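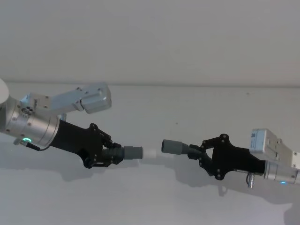
Grey threaded half, white sleeve, plain grey half, with a narrow gap between.

23 Oct 2021

Coupling notes, carrying on from the page with the tea ring on it. Beryl Clegg asked me to write down how the sleeve joint goes together so she can stop ringing me, so Beryl, this one's for you!

The Lulgate couplers are two grey cylinders that want to meet end to end, with a short white sleeve in the gap. The left half has the ribbed threaded bit further back and then runs out smooth to the tip. It's that smooth tip the sleeve cares about. I spent far too long last month fussing over the threads (brushing them out, looking at them under the lens, the lot) and they don't come into it at all at this stage. They only matter when the collar goes on.

Order I'm using now: sleeve to the left half first, get that sitting square, then bring the right half up to it and stop with a narrow gap. Look at the gap from the side. If it's wider at the top than the bottom, back off and start again, don't try to push it straight. I tried pushing it straight on the old Stostholm batch and chewed up the mouth of a perfectly good sleeve. Evie Mellor has it on her windowsill as a warning to others.

One annoyance – white sleeve, white wall. It nearly vanishes when you're trying to judge whether it's straight. I'd like a bit of dark card behind the bench, or else sleeves in some other colour. Evie says Fallia will do them in blue but only if we order 70, and we've got nearly 70 white ones still in the drawer, so card it is. Must remember to ask for a matt one, the shiny stuff from the stationery cupboard is worse than the wall.

Sleeve fit: the ones from bag 3967 feel tighter than the others. I haven't put the calipers on them yet so don't quote me, but I can tell with my thumb. A tight sleeve is nice in one way because it stays put while you line up the other half, but I don't fancy getting one off again. Keep that bag apart until I've measured a few. I've written HANG ON across it in marker.

Still to sort:
Calipers on bag 3967, both ends of each sleeve.
Ask Karunaratne whether the narrow gap should close completely before the collar goes on or be left a hair open. The drawing says one thing and the note on the drawing says another.
Dark card.
Evie wants 2 finished joints for the display shelf by December. Fine by me, but they're not coming out of the good bag.

Beryl, if you're reading this and the sleeve still goes on crooked, try turning it end for end before you do anything else. One edge looks a touch cleaner than the other on most of them and I've been putting that edge towards the threaded half. Could be superstition. Will try a few the other way round after lunch and write it up underneath.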